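Reviews > Networking > Routers and Gateways

Sastent Pumbridge Fiber Gateway: Review

By Paora Ruawai
13 February 2023
6 min read

The Pumbridge is a combined fiber terminal and router from Sastent. It replaces the two boxes most providers install with one, and it draws from a single power supply. I bought mine in December after Skanham, the local fiber operator, began letting customers supply their own equipment.

Setup is done through a browser. The unit asks for the line registration code, a network name and a password, then restarts twice. The second restart is slow. My line registered on the first attempt, but the status light stayed amber until I loaded new firmware by hand. The manual does not mention this.

Wired speed is good. My plan is sold as 200 megabits down and the same up, and the Pumbridge held that rate in both directions over a cable. Enabling traffic shaping made no difference I could measure. Wireless speed is more ordinary. In the same room I saw full rate. Two rooms away, through a brick wall, the 5 GHz band fell to 102 megabits, and the 2.4 GHz band gave 34. The old Harms router did slightly better on the lower band and worse on the upper one.

The four LAN ports are all gigabit. There is no faster port, so the unit is a poor choice for anyone planning to move to a multi-gigabit plan. There is a voice port, but it stays disabled unless the provider sends a configuration for it. Skanham does not.

The admin pages are plain and load quickly. Port forwarding, static leases and guest access are where you would expect them. IPv6 is off by default — turn it on before adding devices, as the change clears the lease table. Logs are kept in memory only and are lost at restart.

Heat is acceptable with the case upright. Laid flat, it ran warmer and the fan became audible. The wall bracket is sold separately. 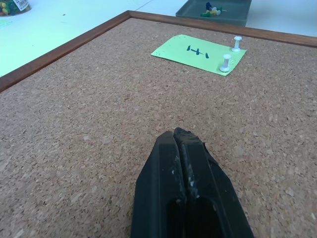
Can the Pumbridge be used with a provider other than Skanham?

Only if that provider uses the same type of fiber line and will register the serial number. Ask before buying.

Verdict: a competent single-box gateway for plans up to a gigabit, with average wireless and thin documentation. Large houses will still need a separate access point.

Comments

Lorraine Pryor
Registration took around 30 minutes on mine. Did you have to call Skanham, or did it go through on its own?

Paora Ruawai
On its own. The code was in the account portal, under Equipment.

dsl_holdout
No log export in 2023 is a dealbreaker for me. Does it at least support remote syslog?

Paora Ruawai
It does, UDP only. The setting is on the Diagnostics page.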